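Wragg swap shelf goes doorstep

May 19, 2020

If you've walked down Lerkholm Road lately you'll have noticed the swap shelf outside the old chemist's has gone. Don't panic! It's only moved online for now, and I've got to say it's busier than ever.

Anel Zwane, who set the shelf up in February, tells me more than 300 things have found new homes since the list opened. You put your name down, say what you've got, and leave it on your step for whoever wants it. No money, no fuss. I've had a cake stand and seven jigsaws out of it so far (one of them missing a corner, but I'm not complaining).
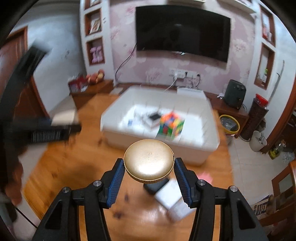 A round gold-coloured tin with a ribbed rim.

Small stuff goes fastest, Anel says. Tins, boxes, jars, buttons, anything you can carry home under one arm. Big furniture is a bit of a pain at the moment as most of us can't get a van, so she's asking people to hang on to wardrobes and the like until later in the summer.

There are 22 streets on the list now, and Venport Lane is next. If yours isn't there yet, pop a note through the door at the Dotex shop and Anel will add you. She'd also love some children's books, especially for the under-fives, as those are gone within minutes!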